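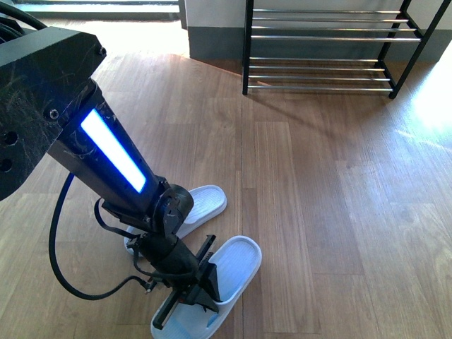
Pale slides on the plank floor, with the black metal shoe rack by the wall.

Shoes by the Door: A Talk With Emiko Sugiyama

Emiko Sugiyama has been helping people set up their homes for 16 years, first for a moving company and now under her own name in Prikley. She does closets and kitchens too, but the calls she gets most are for the few square feet inside the front door.

"People call it the entry, even if it's a corner of the living room," she says. "It's where the shoes land. Sometimes they say hall and I get there and there's no hall."

She keeps a notebook of the homes she has worked in, and the entries run to 163. When she looked back through it last winter, she found she had written the word "shoes" on nearly every page.

Her first question to a client is which shoes were worn in the last week. Those stay near the door. The rest go to a closet, and she doesn't much care how they are kept there as long as they are clean.

"In February you have boots and that's a different problem, you need a tray. In warm weather it's slides and sneakers. You don't need all of it out all year."

The largest collection she has dealt with was 94 pairs in a two-bedroom apartment in the Herkero building. The owner kept every pair. Sugiyama moved all but six of them to the bedroom closet and left one rack by the door.

She likes open metal racks for this. Wood ones look nicer to her, but she has seen too many with swollen shelves from wet boots. With bars, grit drops through to the floor and you can sweep it up from underneath. She bought her first one secondhand at Lesano and still uses it.

"You do lose a thin heel between the bars now and then. So put those somewhere else."

Asked why shoes end up on the floor when there is a rack a step away, she says it is mostly about how people come in the door. They have bags, or the phone is ringing. They step out of their shoes and keep walking.

"I do it. My husband does it. I don't think it's a habit you can break, so I stopped trying. I ask people to pick one time of day and put them up then. After dinner is good. It takes a minute."

Slip-ons are the worst for it, in her experience. A laced shoe makes you stop and bend down, and you are already holding it when you stand up again. A slide just comes off. 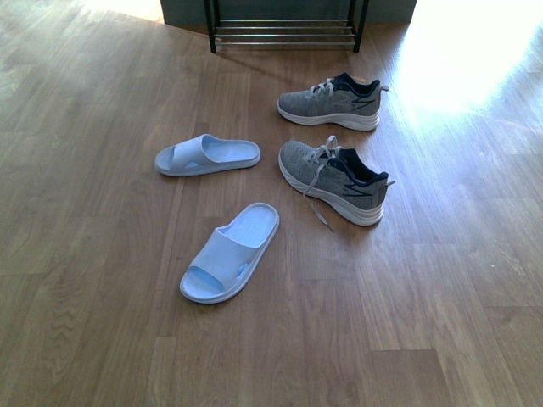
On the rack

Sugiyama's rule for the shelves is to fill the lowest one first. It is the easiest for children, and heavy shoes down there keep a light rack from tipping. Pairs go side by side with the heels toward the wall. She has met people who want the toes toward the wall and says that works just as well.

She wipes molded sandals with a damp cloth before they go up, footbed included, and lets them dry. Knit sneakers she brushes when the dirt is dry. She doesn't leave either kind in strong sun for long if she can help it.

"The floor too," she says. "If you get sun on the same boards every day, move the mat once in a while or you'll have a rectangle there."

The floor gets swept with the shoes off it, and that includes the strip under the rack. She uses an ordinary broom and a hand brush for the corners.

What she charges

A first visit is free inside Prikley. An entry on its own usually takes her one morning. She doesn't sell racks or bins, and she will work with whatever is already in the house. One client on Østergaard Street had her use two bricks and a board, and it was still in use when she went back to do the kitchen.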